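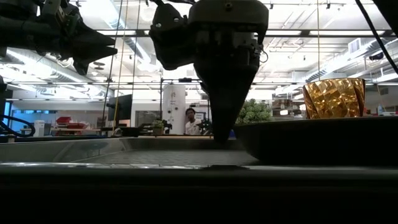

Margus Juška wrote:
Don't pay for the visa through one of those helper sites, Dzintra. I did that for my Skorndale trip and got the exact same form I could have filled in myself, only with my middle name missing. Go straight to the consulate page and scroll way, way down, the link is in tiny gray text.

dzintra_lepik wrote:
OK but that's my whole problem, I did go to the consulate page! The appointment calendar shows zero openings until March and I'm supposed to start at Drokberg before that. I've hit refresh so many times I see the thing when I close my eyes. The Cukeo people said they could get me a slot in 9 days for 500 on top of the visa fee. Is that even legal?

windowseat32 wrote:
Legal, probably. Worth it, no. They sit there refreshing the same calendar you do. When I did mine the cancelled slots came back early in the morning, consulate time, and I grabbed one on my second try (in my pajamas, with the cat on the keyboard).

pallet_jack wrote:
I'm going to disagree with windowseat. I used Cukeo last year and they were great. I work nights and I can't be up at dawn staring at a web page. Yes it stung. But a lady there also caught that my photo was too old, and that would have sunk me at the window. If your new employer is paying, let them pay!

Margus Juška wrote:
She could catch the photo thing by reading the checklist, pallet. It's on page one.

pallet_jack wrote:
Sure, and I could cut my own hair too.

dzintra_lepik wrote:
Ha, be nice you two. Employer is not paying, I asked. They'll cover the flight and the first month of rent and that's it. The photo is new, I had it done at the drugstore and I look like I'm about to be arrested, so that part should be fine.

Next question. The invitation letter from Drokberg has my old passport number on it. I renewed in between. Do I need a new letter or can I just bring both passports?

windowseat32 wrote:
Bring both. I had the same mix-up and the clerk flipped through the old one, looked at the new one and moved on.

ozolins_fan wrote:
Please don't count on that. My brother-in-law brought both and got sent home, and then he had to book a whole new appointment. It depends who's at the window. A corrected letter is one email to HR, so ask for it now while you're waiting for a slot anyway. Ask them to sign it in ink, too. He was told a scan was no good.

windowseat32 wrote:
Mine was a scan! I printed it at the library. But fine, I'll admit a fresh letter can't hurt.

Margus Juška wrote:
+1 for the new letter. And make the dates on it match the dates on your form. I had mine one day off since I counted the travel day and my boss didn't, and I spent a good long while on a plastic chair while they talked it over in the back.

dzintra_lepik wrote:
Emailed HR just now. They're usually quick. I'll set the alarm for tomorrow and try the early refresh for a week before I even think about paying anybody. If I end up giving Cukeo the money, pallet_jack gets to say told you so.

pallet_jack wrote:
I'll wait. What time is "early," by the way? Somebody should tell her.

windowseat32 wrote:
Oh, good point. I was on right before 8 their time, so check what that is where you are. Log in ahead of time too, the login page is slow and it kicked me out once when I'd left it sitting.

dzintra_lepik wrote:
That's the middle of the night for me, ugh. Alarm is set. Does the fee get charged when I book or at the window?

ozolins_fan wrote:
At the window for us, and they wouldn't take his card. Bring cash and check the amount the night before.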